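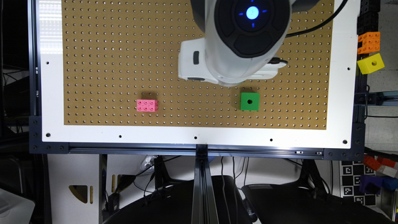

Pegboards and Color Blocks Fill the Back Room at Stuvetti

10 November 2003

The back room at Stuvetti has been given over to blocks, and what a fine use of a room it is! Pegboards with white borders, bright cubes with a hole through the top, interlocking bricks in pink and other colors: the Farska block sets are out for anyone who wants to sit down and build, and they will stay out until the middle of December.

Skye Dalgleish put the display together over the summer with Octavio Echeverría, who cut and drilled the cubes in his garage and then spent far too many evenings (his words) softening the edges so they feel good in the hand. The pair wanted something with very few rules. You get a board, a handful of pieces and a card with a layout on it, and you set your pieces down to match. When you have matched enough cards you make up your own, and that is when the room gets loud.

There are 50 cards in the box, and the first ones are wonderfully plain. One asks for a pink brick and a green cube side by side near the bottom of the board, with a good stretch of bare board between them. It sounds like nothing at all. Try it with a friend reading the card aloud and no pointing allowed, and you will be amazed how much there is to say about where a brick goes. Left of what? How many holes over? Which way does it lie?

Later cards bring in the blue cube, which has quickly become the favorite. Dalgleish says children reach for it before they have their coats off, and plenty of grown-ups do the same. On a brown board the color just sings.

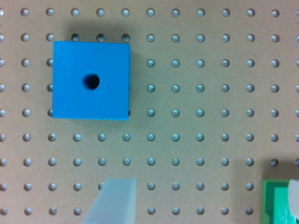 Funmilayo Okeke said the blue cube had been fought over at her table all afternoon, and that she would happily see a second one added to every set. She also asked for a card that leaves the corners alone, as her youngest puts everything in a corner if given half a chance.

Echeverría is all for it. More blue cubes are on his bench now, along with a batch of greens, and he hopes to have them finished before the display closes. He is also trying a deeper hole in the cubes so that a dowel will stand up in it without wobbling, and that would open the way to towers, flagpoles and who knows what else.

The part I liked best was a quiet one. At the end of the session Dalgleish had everyone clear their boards down to a single cube, placed wherever they pleased, and then walk over to a neighbor's table and copy what they found there. People bent down close and counted holes along the rows with a fingertip. Tanko Akande put his green one well off to the side and got a round of applause from the next table for making it so hard to get exactly right.

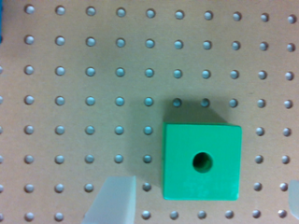 Green cube on the pegboard, Farska block set.

The room is open every afternoon, and there is no charge. Small groups should call ahead so that enough boards can be set out. Seija Jääskeläinen at the front desk keeps the list and can also lend a set for 2 weeks to schools and clubs. Spare cards are in the tray by the door, blank on one side, so bring home a few and send back your best layouts. The good ones will go into the box!

Search this site Enter keyword Go

Related items
Adeleke puzzle evening moves to the upstairs hall
Doltar wooden toy swap: what to bring
Stuvetti winter hours
More layouts from our readers

Contact the news desk | Copyright 2003 Stuvetti News | Back to top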